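Sorting Rice and Beans by Glove Teleoperation: Report on the Tracking Fault

Lapointe Robotics Project, Group 3
Brayden Chan, Annick Bélanger, Tihomir Begović
Supervisor: Kirsten Chisholm
27 January 2024

1. Background

Our project was to record people moving small food items between dishes and to use those recordings to train a two-arm robot. The person doing the task wears black gloves with a VR controller and a tracker on each arm. The controllers give us hand position and the trackers are meant to catch drift. Recording software is the Indico logger that last year's group left us, with small changes by Tihomir.

The task in this part of the project uses white rice and black beans. It was picked because the pieces are small and easy to tell apart by color. We planned to collect 200 good recordings before the midterm review. We did not get there, and most of this report is about why.

2. What went wrong

The first sign was in replay. When we played a recording back on the robot, the right arm followed the path well and then jumped sideways in the middle of a pour. The left arm kept going. On the worst run the right gripper hit the rim of the bowl and pushed it into the left gripper. Annick pressed the stop button. The bowl cracked and one gripper finger was bent, and we had to wait for a spare from Pirnitz.

At first we blamed the robot. We checked the joint limits and ran the same path at half speed, and the jump came back in the same place. Then Tihomir plotted the raw data from the logger and the jump was already in it. The robot had done what the file told it to do.

3. Handling during the task

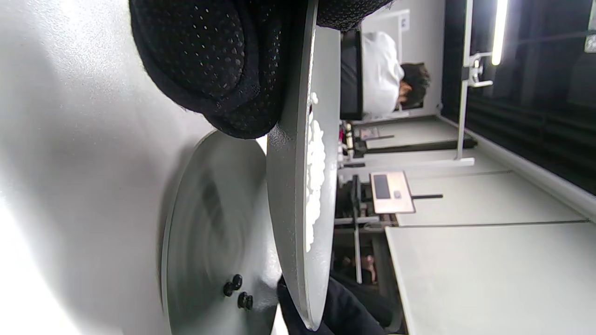
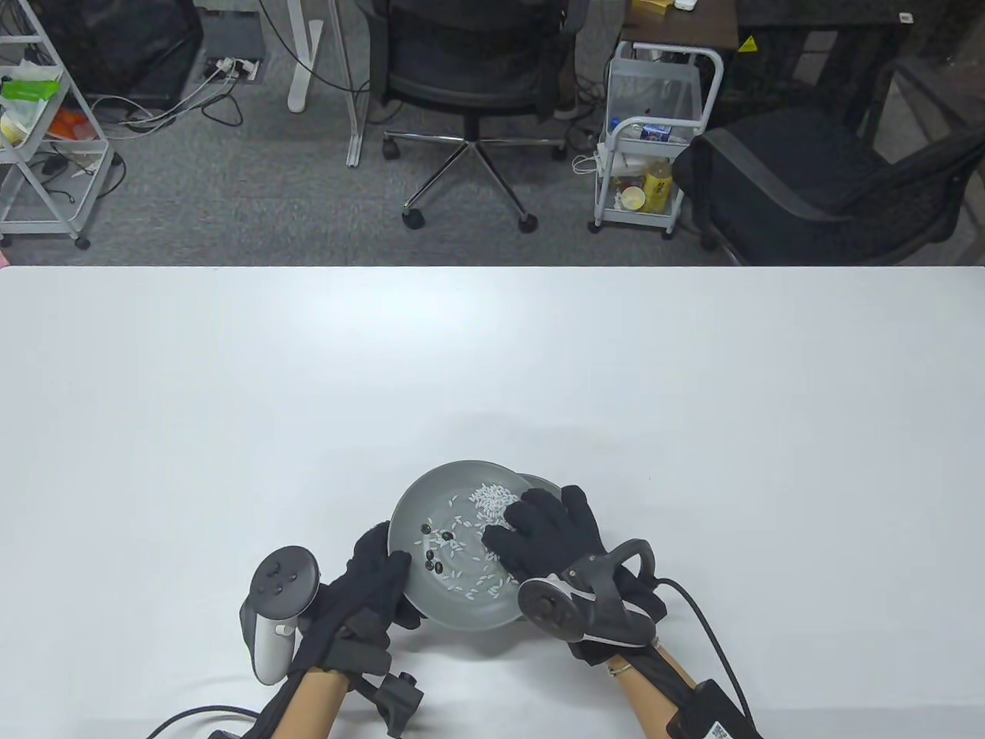
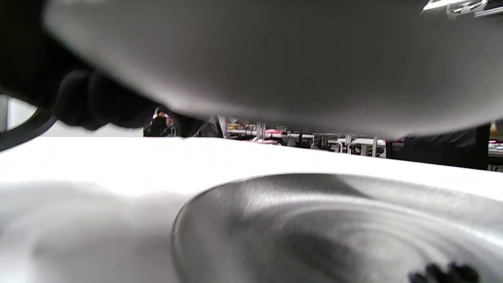

Figure 1. Gloved handling of the gray dishes at the white table, three views.

The jumps were nearly all in the tilting part of the task. When one hand goes over the dish and the other turns it, the two controllers come close together and one can block the other from the base station. The tracking then fills in a guess for the hidden one. If the guess is bad, the position snaps back when the controller is seen again.

We also found a second problem with the cable on the right glove. If it was pulled tight it could drop the connection for a moment. The logger did not mark this as an error. It repeated the last position until new data came in, so a short dropout looked like a hand holding still and then moving very fast.

4. Tests

We did three tests to separate the two causes.

In the first, Brayden held both hands apart and still while Annick pulled lightly on the cable. We got frozen positions, but no sideways error.

In the second, the cable was left slack and Brayden crossed his hands over an empty bowl. We got sideways errors and no freezes.

In the third we did the whole task with the cable slack and a second base station on the other side of the table. One freeze showed up and no sideways errors. We did not find the reason for that freeze.

5. Changes made

The logger now writes a flag when a position is repeated, and it stops the recording if a gap is longer than 800 ms. Shorter gaps are kept but have to be looked at by a person before the file goes into the training set.

A check was added on the robot side too. Before replay, a script reads the whole path and refuses to run it if either hand moves faster than the limit we set. This should have been there from the start. Liette MacLeod, who runs the Staten lab, had asked for a speed check in March, and we had put it off because it looked like extra work.

During replay, two people now have to be present, and one of them keeps a hand on the stop button and does nothing else.

6. Effect on the data

We ran the new check over everything recorded so far. Almost 200 files had been saved, and many of them had at least one flagged gap. We threw out the ones with a jump during a pour and kept the ones where the gap came before the hands reached the dish. Annick is going through the rest by eye.

7. Still open

The glove connector has not been replaced. It is taped for now. We would also like to repeat the third test with a different person, as all of ours were done by Brayden and hand size may change how often the controllers block each other.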